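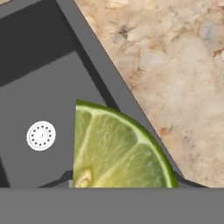 Fig. 4.1 Lime wedge: green rind, pale pith, yellow-green flesh

4. Setting up colour for print

Skiltarlow opens every new document in screen colour, whatever the welcome page says about being "print-ready from the first click". Do this section before you place any artwork. Doing it afterwards is possible but tedious.

4.1 Choosing a profile

1. Open File, then Document Colour.
2. Change Mode from Screen to Print.
3. Pick the profile your printer gave you. If they gave you none, ask. The list holds 47 and the one marked Recommended is simply the first in the file.
4. Untick Auto Enrich. It is sold as a gentle lift for dull pictures. On test sheets it pushed greens towards turquoise and filled in the shadows.
5. Save as a template.

Note: the Jatora plug-in claims to pick a profile for you. It reads only the page size, so treat its answer as a guess.

4.2 Soft proofing

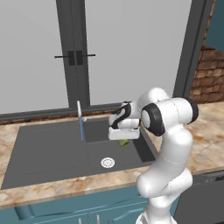 Soft proofing shows on screen an estimate of how the inks will look on paper, and estimate is the word to hold on to. Press Y to switch it on and off, and keep an eye on the extremes of the picture, where the trouble usually starts. A white robot arm over a dark grey sink ought to keep its outline on nearly any stock, but the small lime-green item under the gripper is the sort of detail that goes flat. If it looks dull with the proof on, believe it. Raising the saturation will please your eyes and do very little on paper.

1. Turn on View, then Proof Colours.
2. Tick Paper White. The page will look grubby for a moment. Leave it on.
3. Tick Show Out of Range. Affected areas turn flat pink.
4. Lower the Range slider in steps of 5 until the pink thins out. Stop there.

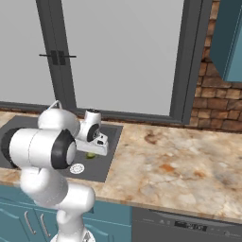 Do not chase the last few specks of pink. Dennis Bainbridge, who wrote the first edition of this guide, spent most of a Thursday doing so on a cover for Karorach and the printed sheets matched the ones he had left alone.

Caution: Undo does not cover the Range slider once the document has been closed. Keep a copy.

4.3 Before you order

Let the monitor warm up for about 30 minutes. Check the proof at 200 per cent, then at actual size. Tangen's "certified match" badge on the export window means the file has a profile attached. It does not mean anyone has compared the colours. Pay for one paper proof and judge it by daylight.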